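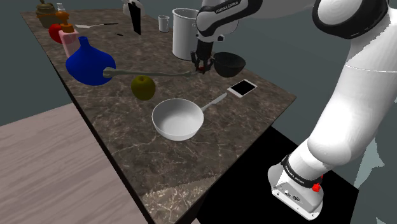

Carol Wexford
Blogger, serial repainter, owner of too many drop cloths

So I painted the hallway again. If you've been reading for a while you know this is the third time since we moved to Pletano, and you probably also know that after the last round I swore I was finished with it. The last round was a yellow that looked like butter on the card and like a school bus once it was up. I lived with it through two winters. I hung pictures over it, I put a tall plant in front of the worst part, and then one Tuesday I came home with groceries, turned on the light and said "nope" out loud to an empty house.

For anyone new, the hallway is 11 feet long, with no window and four doors. Everybody who comes over goes through it and nobody stays in it. For years I read that the cure for a dark hallway is to paint it something pale, and I believed it, and I painted it pale (the first time, an off-white with a fancy name), and it looked like the inside of a shoebox. A pale color needs some light to work with. Mine had one ceiling bulb and whatever leaked out of the bathroom.

This time I went dark. I'd been scared of dark paint my whole life! My mother had a brown den in our house when I was little and I remember it as a place where you lost things. But I kept saving photos of moody little hallways, and at some point I had to admit what I was looking at.

I got my samples at Postance, the paint store out past the feed mill, which I love even though the parking lot is a disgrace. They'll mix you a tiny pot of anything. I brought home 5 of them, which was two more than I meant to, and painted big squares on poster board so I could move them around. Please do the poster board thing. I used to paint my test patches straight on the wall, and then I had these ridges that showed through the final coat and bugged me every single day. With the boards you can prop one next to the baseboard, then tape it up high, then carry it into the bathroom to see if it gets along with the tile.

The boards stayed up for 13 days. My family was very patient. One of them was a navy that I was sure would win, and at night it went completely black and made me sad. There was a plum I'd picked for fun, and a green that looked like a pool table. That left two grayish blue-green ones that I could barely tell apart in the store, and at home one of them was plainly better, a little dustier, a little less like the ocean. Its code is 3152. The name on the lid is silly so I'm not going to tell you. 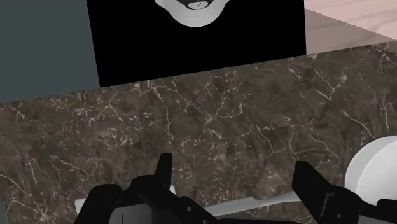
Describing a paint color to another person is close to impossible, and I've now tried it on my sister over the phone, two neighbors and the man at the hardware counter. "Teal" makes people think of bridesmaids. "Gray" makes them think of an office. "Blue-green" gets you a swimming pool. The closest I can get is the flat stretch in the upper left corner of the picture, that dark gray-teal, where the gray gets to you first and the teal wanders in later. My hall leans a tiny bit greener than that when the bathroom door is open, and at night I'd say it's a match.

OK, the actual painting. I did it over a weekend, and I want to go through the parts where I messed up, because those are the only parts of other people's painting posts I ever read.

I skimped on the primer. I figured dark over yellow would cover anything, and it does, sort of, but the yellow came up through the first coat and turned everything a swampy color that had me sitting on the bottom stair with my head in my hands. Get your primer tinted gray. The store will do it if you ask. I didn't ask, so I went back on Sunday morning in my painting pants and bought another gallon, and ended up doing three coats where I could have done two.

I also pulled the tape too late. I'd used a roll of Stidix, the green kind, and it's good tape, I've got nothing against it, but I left it on overnight and it took a strip of paint with it along the door to the linen closet. A razor blade run along the edge first would have saved me an hour of touching up with one of the kids' watercolor brushes.

And dark paint shows roller marks like you would not believe. Every place I stopped to answer the phone, there's a line. It's fainter now that it's had time to cure, but I know where they are and I look at them on my way to bed.

The ceiling I left white, and now I'm wondering about that. It looks a bit like a lid. A friend thinks I should run the color right up and over, and I laughed at her, and then I found myself lying on the hall floor at eleven at night staring up at it. I have half a gallon left. We'll see.

What I didn't expect is how much nicer the other rooms look. You come out of this little dark stretch into the kitchen and the kitchen seems huge! It's the same kitchen, with the same drawer that sticks. I swapped the ceiling bulb for a warmer one and put a small lamp on the shelf by the coats, and the lamp stays on all evening now.

Next up is the trim, which is still yellow around the bathroom door where I ran out of steam. I'm aiming for June on that one. If you've painted trim the same color as the walls, tell me in the comments what finish you used and whether you'd do it again, and whether fingerprints show, because we have a lot of fingers in this house.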